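Rutgate councillors told to expect kitchen waste savings, but the sums are thin

Households in Rutgate will be asked to put food scraps out in a separate caddy from March, under a scheme the district says will pay for itself in 3 years. How it will do that is harder to pin down.

The contract has gone to Giltia, which already empties the district's general bins. A trial took in 3,370 homes on the Josow estate and lasted 17 weeks. The council calls it a success. Its summary says 60 per cent of homes "took part", but a home was counted as taking part if it put a caddy out once. A family that tried it in the first week and then gave up is in that figure alongside one that filled the thing every time.

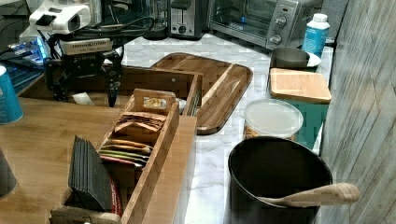
Page last changed: 13 February 2025

The council has not published the weight of food collected, although it was asked for at two meetings. Officers said the figures were being checked. Without them it is hard to see where the promised saving comes from, as the whole case rests on less waste going into the general lorries, and those lorries will still run on the same rounds with the same crews.

Then there is the matter of where the caddies go. The leaflet sent to residents says the indoor one "fits neatly on any worktop", a claim that will surprise anyone whose worktop already has a toaster, a bread board and the tea things on it. 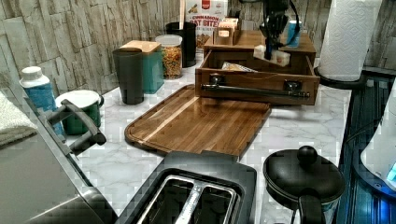
Flats are a bigger worry. Josow is nearly all houses with side gates, so the trial said very little about how the scheme would work in the blocks near the station, where bins are shared and the stores are often full by the middle of the week. The district says a plan for flats will follow. It said the same about glass, and flats there still have no glass collection.

Liners are another cost that seems to have slipped out of the sums. Residents in the trial were given free rolls. Once the scheme starts for real they will get one roll and be expected to buy the rest, or use newspaper. The leaflet does not mention this. It is in a footnote to the contract papers.
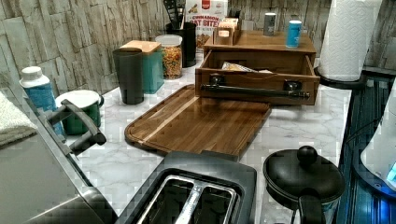 Minoru Mizuno told the meeting that he had used his caddy throughout the trial and would carry on, but that he wanted to see the weights before anyone called it a saving. "If it worked, show us," he said. He was told a written answer would be sent.

A request to have the scheme looked at again after six months was voted down. Caddies are due to be delivered before the first round, starting with the streets off Kuroda Road.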